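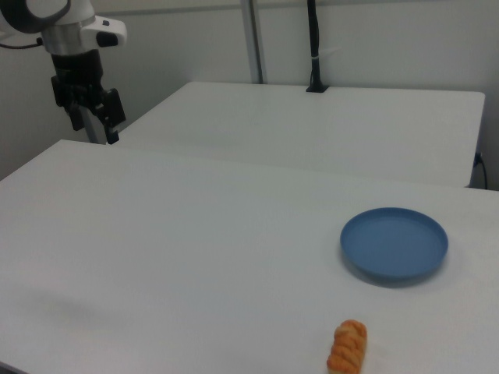 Gripper lets go halfway to the plate – anyone else?

rtambunan
May 14, 2022
Hi everyone, and sorry in advance for the length! We've been running a simple pick and place for a while now (toy bread roll onto the blue plate, over and over) and it went beautifully all through April. Then this week the gripper started opening in mid-air. It picks up fine, lifts fine, and somewhere on the way across the fingers just relax. Out of 82 runs yesterday I lost 11 that way. No error on the pendant, nothing in the log except a line saying the grip was "released normally". I've swapped the roll for a foam block and got the same thing, so I don't think it's the shape. Any ideas are very welcome.
Rohani

Furkix
Oh, I feel for you, I lost most of a winter to one of these. My money is on the cable. If it's hanging free at the top of the arm it gets tugged a tiny bit every time the wrist turns, and a brief power dip will make some grippers restart and open. Can you wiggle it by hand with the arm stopped and see if the fingers twitch?

plustudico
I'd respectfully disagree with Furkix. A restart would show up as a lost connection, and Rohani's log says a normal release. Something is sending that open command. Have you changed the script lately, even a small thing?

rtambunan
I did change the wait after closing, from 656 ms down to 20, to speed things up a little. But that was a few days before the trouble, I'm fairly sure. Fairly!

Furkix
I've seen logs call anything a normal release, so I wouldn't lean on that one line. Please do the wiggle test anyway.

Amanuel Tefera
Joining in with my worrier's hat on – before anybody wiggles anything, please hit the stop and cut power to the arm's motors, and leave only the gripper live. A gripper that opens by itself may well close by itself, and I have a flat fingernail from finding that out. Keep your fingers out from between its fingers, use a pencil if you need to poke something.

plustudico
Seconding Amanuel, whatever the cause is. And Rohani, put the wait back to the old value before you touch the cable, or you won't know which one did it.

rtambunan
Okay, thank you all, you're very kind. Motors off, pencil in hand, no twitch from the cable so far. Old wait is back in and I've started another batch. One drop already, on the ninth run, so I suppose Furkix is still in the game. I'll order a spare cable tonight and post the full log when the batch is done.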